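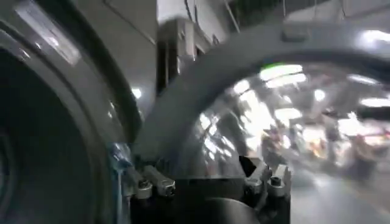 Glossy rim at left, matte gray arc at center and right, overhead lighting.

Katach 2732 Surface Care Kit: review
Posted Fri 12 July
Category: Cleaning and upkeep

The Katach 2732 is a two-part cleaning kit for hard painted and molded surfaces in mixed finishes. It is sold through Prumbridge as a single box, and it has been in use in our workroom since April. The review covers gloss parts, matte parts, flat panels and curved housings. It does not cover wood, fabric, or anything that gets hot in use.

Contents of the box

One 613 ml bottle of cleaner, ready to use. One smaller bottle of gloss finisher. Eight microfiber cloths in a short pile, all the same gray. Two foam applicator pads with a rounded edge. A folded instruction sheet. There is no spray head for the finisher, which is dispensed through a flip cap, and no storage pouch for the pads. The box itself is too thin to serve as permanent storage. Ours split along the bottom seam and the kit now lives in a plastic tray.

The cloths are hemmed with a flat stitched edge. I would have preferred an unhemmed, laser-cut edge. The stitching is harder than the pile and will leave a faint line on a dark gloss surface if the cloth is dragged under pressure. Folding the cloth in quarters and keeping the hem in the palm avoids it.

Cleaner

The cleaner is a thin, clear liquid with a mild smell that clears quickly. It is meant to be sprayed on the cloth. The sheet says so twice, and on vertical panels the advice is sound: sprayed directly, it runs before it can be wiped, and the runs dry as visible tracks.

On flat painted panels it removed fingerprints, light grease and the gray film that builds up at hand height near doors. One pass was enough for prints. Grease needed a second pass with a fresh side of the cloth. Marker was not affected in any useful way. Adhesive residue from tape softened slightly and then smeared, and a proper adhesive remover is still needed for that job.

Drying is even on matte finishes. On gloss there is a short window in which the surface looks clean and then hazes as the last of the liquid goes off. A dry cloth run over it at that point clears the haze completely. Left alone, the haze stays, and under overhead lights it is plain from across the room.

Finisher

The finisher is thicker and slightly milky. It goes on with the foam pad in a thin coat, is left until it dulls, and is then buffed off. The instructions give no drying time, only the change in appearance, and in practice this is easy to judge on dark colors and hard to judge on pale ones. On pale gray I ended up testing with a fingertip at a corner.

The result on dark gloss is good. Reflections from ceiling fixtures come back with firm edges, and fine wiping marks from earlier cleaning are less obvious. It fills them without removing them. After a few weeks of normal wiping they return to view, and the coat has to be repeated.

Do not use the finisher on matte parts. The sheet puts this warning on the reverse side, in the same type size as everything else, where it is easy to miss. I tried a small patch on the hidden side of a matte housing. It left a shiny spot with a soft border that took three rounds of the cleaner to lift, and a trace of it can still be found at a low angle. A warning of this importance should be on the bottle.

Curved surfaces

Curves are where the kit is better than most. A curved gloss surface picks up every light in the room and stretches the reflections into streaks, which makes smears difficult to separate from the reflections themselves. The usual method is to move your head: a reflection travels across the surface and a smear stays put. The cleaner leaves little enough behind that this check becomes short work.

The rounded pads follow an outside curve well. On an inside curve, such as the inner face of a ring, the pad bridges across the middle and presses only at its two ends. Cutting one pad in half solved the problem for us, though it leaves a raw foam edge that sheds a few crumbs at first. Katach could include a narrow pad and I would count it as a real improvement.

Raised details are a separate matter. Tabs, clips and molded bumps collect finisher along their base. Once dry it shows as a pale outline, and a cloth will not reach it. A soft toothbrush, dry, removes it cleanly. If a part has many raised details, apply the finisher by cloth over the open areas and stop short of them.

Where gloss meets matte

Many housings combine a polished rim with a matte body, and this is the slowest part of any session. Cleaner can be used across both. Finisher has to stop at the line. Low-tack masking tape worked on straight joints. On a tight curve it lifted at the edge, and a steady hand with a barely loaded pad gave a tidier result. Buff toward the gloss side so that loose residue is not carried onto the matte.

Compared with Ostach

The product it replaced here was the Ostach single-bottle polish, which cleans and finishes in one pass. Ostach is faster. For a large flat gloss panel with nothing on it but dust, I would still reach for it. It is a poor choice for mixed finishes, as there is no way to have the cleaning without the shine, and it leaves a slightly slick surface that shows prints sooner. Katach takes two steps and more cloths, and the surface afterward feels dry to the touch.

The Ostach bottle has the better cap. The Katach flip cap collects a crust of dried finisher around the opening and will drop flakes of it onto the pad. Wipe the cap before every use. A flake caught under a pad will scratch gloss, and the scratch will be deeper than anything the finisher can fill.

Cloth care

Wash the cloths separately, warm, without fabric softener. Softener leaves a coating on the fibers that transfers back as streaks. The ones used for finisher should be rinsed before they dry or they stiffen. They shed a small amount of lint until the first wash, enough to matter on dark surfaces, so wash them before use. The instruction sheet leaves this out.

After repeated washing the pile is still even and the hems have held. One cloth has a permanent stain from the marker test.

Availability

Prumbridge stocks the full kit and refills of the cleaner. Refills of the finisher have to be ordered, and the delivery from their Xolalpa depot was slow. The finisher bottle lasts well given how thin the coats are, but it is the part that would stop the work if it ran out. Replacement pads are listed under a separate number and are not described as belonging to this kit, so check the shape before ordering.

Good points

Cleaner is safe on both gloss and matte in our use.
Low residue, easy to inspect on curved gloss.
Cloths hold up to washing.
Finisher gives a clear result on dark colors.

Weak points

Matte warning is on the back of the sheet and absent from the bottle.
Flip cap crusts over.
No narrow pad for inside curves.
Stitched hems on the cloths.
Box does not last.

Verdict

Recommended for rooms with a mix of polished and matte housings, with the caution about the finisher taken seriously. For matte surfaces alone, buy the cleaner refill and any decent cloth, and leave the rest of the kit on the shelf.

Rating: 8 out of 10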